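Workshop > Notebooks > Arm build > Entries
Search this notebook Go

2021-11-25

Wrist wiring day, and a bit of fry wrangling after tea. I've been putting off the loom on this arm since the elbow went together, mostly because the last lot of cable ties pulled the servo plug half out every time the wrist rolled. So tonight I cut the whole lot off and started again, with way more slack than looks sensible (it looks like a bird's nest, I know, I know). The Skondon crimps are lovely but the Josico ones I had in the drawer are a hair too fat for the housings, so if you're borrowing from the drawer, use the bag with the blue label!

Job for the gripper is still the toy chips, or fries if you go by what's printed on the pouch. Four of them on the grey mat and the pouch over by the wall. I like them for this. They're light, they've got that crinkle edge for the fingers to catch on, and if the arm flings one across the room I don't have to sweep anything up.
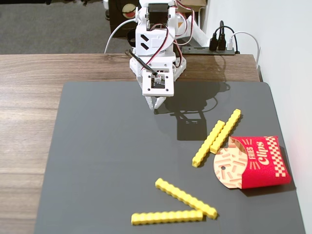
Anyway, approach height. I had it at 9 mm over the mat and that felt stingy, especially with the shoulder sagging the way it does once it's been running a while. The sag is my fault. I printed the shoulder bracket in the cheap Vovura filament when I should have waited for the good stuff, and you can feel it give if you lean on it with a thumb. Reprint is on the list. Bed at 70, slower first layer, and this time I'll remember the brim.

Speed limit on the elbow is down to 248 in the config. Don't put it back up without telling me, please. At the old number it overshoots and then hunts back and forth like it's lost its keys, and I'd rather wait the extra second per move.

Also moved the board on the end plate over to the long cable. The short one was fine straight up and down, but reach out to the far side of the mat and it went tight as a guitar string. Four screws, ten minutes of swearing, done.

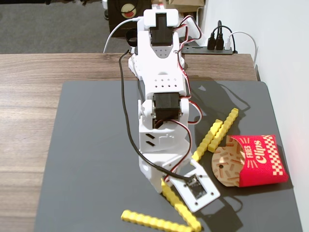
Posted by: me, Gittins Shed, bench 2
Filed under: arm build, wiring

Still to sort out:

- shadow on the mat. The lamp throws a big one off to the right of the arm and I reckon it'll muck up the colour threshold. Try the lamp lower, or just turn the thing off and use the ceiling light
- tape marks for the mat corners, so it goes back to the same spot after someone borrows it
- label both plugs on the power strip!! I pulled the wrong one last week and lost an hour of settings
- order more M2 screws, the short ones

If I get the bracket printed over the weekend I'll redo the zero positions with the new one on and write the offsets on the next page.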